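Ticket 61 - Carpet, back meeting room
Opened by: Noelia Bustamante
Assigned: Casimiro Miranda
Status: open, waiting on supplier
Priority: 4

26/01/2020 NB
Carpet in back room smells musty since the long weekend. Worst near the door. Vacuumed twice, no change. Can someone look please, we have people in there all week.

CM
Had a look. No obvious stain. Pressed paper towel down in a few spots by the door, came up dry. Aircon drain checked, running fine. Windows open overnight, will sniff again in the morning.

CM
Still there. Less than yesterday I reckon. Noelia says no differnce. Sprinkled bicarb along the door wall, leave 4 hours then vac.

NB
Bicarb done. Smell is back by lunch. Also now theres white bits in the pile and I cant tell if its bicarb or just the carpet.

CM
Probly both, it's a speckled carpet. Go over it again slowly, brush head off, both directions.

Candela Figueroa
Jumping in. Who cleaned it last? If it was Stetard they use the Wanometti shampoo and it leaves a residue if it isn't rinsed. Had the same thing upstairs last April. Sticky underfoot, then it grabs dirt and pongs.

NB
Yes Stetard. Booked them before the break. Didn't know about rinsing sorry

CM
Ok that fits. Rang Stetard, spoke to Zineb Ezzat. She wants to know pile type and colour before she sends anyone. Told her flat low pile, mottled blue-grey, darker navy-grey base with light grey and white flecks through it.

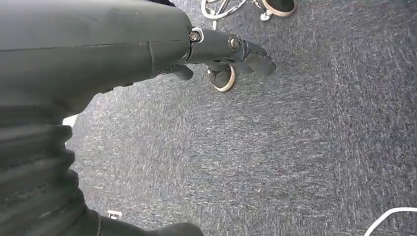 Zineb reckons low pile is easy, plain water rinse and extract, no more product. Can take up to 48 hrs to dry with the door shut so leave it OPEN. No mats or boxes on it till then.

Remedios Bustamante
Do we have spare tiles if the rinse doesn't work? Cantero had leftovers in the store room.

CM
It's not tiles in our invoice, says broadloom. Will check the store room anyway.

CM
Nothing in store room except a half roll of underlay. Rinse requested, waiting on a time from Zineb. Noelia pls move your lot to the front room meanwhile. Leaving ticket open.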